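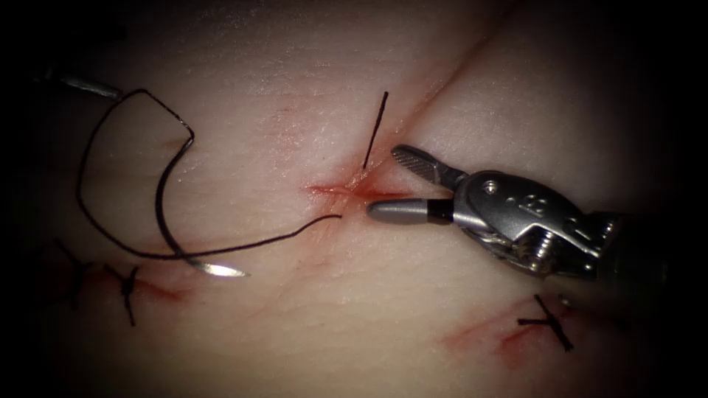

Suture (surgical thread)

A suture is a length of thread, or a stitch made with it, used to hold the edges of a wound together while the body gets on with the business of mending itself. The word comes from the Latin for a seam or a sewing together, and it has kept that homely flavour ever since, so that people who have had "a few stitches" in a knee or an eyebrow are speaking quite correctly. Suturing is one of the oldest treatments still in everyday use, and although the thread and needles have changed a great deal, someone who sews or mends clothes would recognise much of what goes on.

This article deals with the thread itself, its history, the common ways of stitching, and how the skill is learned. For the joins between the bones of the skull, which share the name, see Suture (anatomy).

Early history

People have been closing wounds with whatever they had to hand for thousands of years. Ancient Egyptian writings speak of stitching, and threads of linen, hair, cotton and animal sinew all turn up in one place or another. Early medical writings from India describe several sorts of needle, straight and curved, and advise on which to use where the flesh is thick and where it is thin. The same tradition mentions large ants, which were encouraged to bite across the edges of a wound and were then parted from their bodies, leaving the jaws behind as a kind of clip. It sounds like a traveller's tale, but similar methods have been reported from several parts of the world.

Gut thread has a long history too. It was made from the intestines of sheep or cattle, twisted and dried in much the same way as strings for musical instruments, and it had the useful property of slowly vanishing inside the body. The name "catgut" has puzzled and upset generations of readers, and cat lovers may be reassured to learn that cats do not seem to have had any part in it. Where the name came from is still argued over.

For most of this long history the great trouble was infection. A neat row of stitches could hold a wound beautifully and still seal in the very thing that would harm the patient, and pus was at times even taken as a welcome sign of healing. Things improved from the second half of the nineteenth century, when antiseptic methods took hold and thread began to be treated before use. Sterile packets, opened just before they are needed, came later and are now so ordinary that few people give them a second thought.

Materials

Modern sutures are usually sorted in two ways. The first is by whether the body breaks them down. Absorbable threads lose their strength over a period of days, weeks or months and do not have to be taken out, so they are favoured for deeper layers and for places that would be awkward to get back to. Non-absorbable threads, such as nylon, polypropylene, polyester and silk, keep their strength much longer, and when used in the skin they are normally removed once the wound has knitted.

The second is by how the thread is built. A monofilament is a single smooth strand, rather like fishing line, and slides through tissue with little drag. A braided thread is made of many fine fibres plaited together. It is softer, it handles more like sewing cotton and it holds a knot very kindly, but the tiny gaps between the fibres can give bacteria somewhere to shelter. Monofilament, for its part, tends to be springy, and likes to return to the shape it had in the packet, so it generally wants a few more throws in the knot.

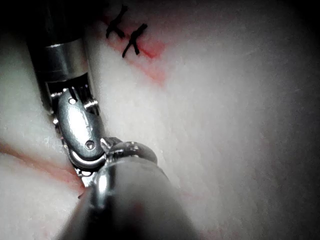
Colour is partly a matter of convenience. Threads are often dyed black, blue, violet or green so that they stand out against their surroundings, while undyed ones may be chosen where a dark strand might show through fair skin.

Thickness is given by a system that newcomers find back to front. The more noughts a size has, the finer the thread, so that 2-0 is fairly stout, 6-0 is fine enough for the face, and 10-0 is thinner than a hair and used in eye surgery under a microscope. The arrangement grew up in stages: the scale once started at the thin end, and as makers learned to produce finer and finer strands there was nowhere left to go but below zero.

Needles

Nearly all surgical needles today come with the thread already fixed into the blunt end, which saves threading and means that no doubled strand has to be dragged through the hole. Most are curved, in some fraction of a circle, so that they can be turned through the tissue with a roll of the wrist. Tapered points part the tissue gently and suit softer structures such as bowel, while cutting points have sharpened edges for tougher material such as skin.

Common patterns of stitch

The simple interrupted stitch is the one most people picture: each stitch is tied and cut on its own, and if one gives way its neighbours carry on holding. A continuous or running stitch uses one long thread from end to end, which is quicker but depends rather heavily on the knots at either end. Mattress stitches pass through the tissue twice and are helpful where the edges want to roll inwards. A subcuticular stitch runs just beneath the surface and leaves very little to see.

Whichever pattern is used, the same old advice applies. The edges should meet without being strangled, as a stitch pulled too tight can starve the tissue of blood and leave marks like the rungs of a ladder. Swelling in the first days will tighten things further, and a little allowance is usually made for it.

Learning to suture

Students have practised on all manner of things over the years, including oranges, banana skins, pigs' feet and folded towels. Each has its champions. Fruit is cheap and cheerful, though the peel tears in a way that skin does not, and pigs' feet are closer to the real thing but need a cold place to be kept and a strong stomach on a warm afternoon. Pads made to imitate skin have become a familiar sight in teaching rooms, and learners can take them home and work at the kitchen table in the evening.
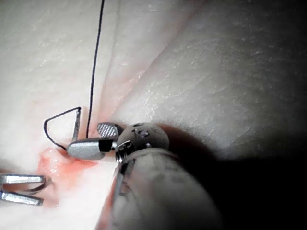
Black suture thread beside a reddish wound area.

Knot tying is commonly taught separately, with a length of cord looped around a chair back or a drawer handle, until the hands can manage it without much help from the eyes.

Alternatives

Stitches are by no means the only way to close a wound. Adhesive strips do well on small, shallow cuts, tissue glue is popular with children and their parents, and metal staples are quick to place along a long, straight incision. Some wounds are best left open for a time and allowed to heal from the bottom up, particularly if they are dirty or have been neglected.

See also

Surgical knot
Wound healing
Needle holder
Surgical staple
Catgut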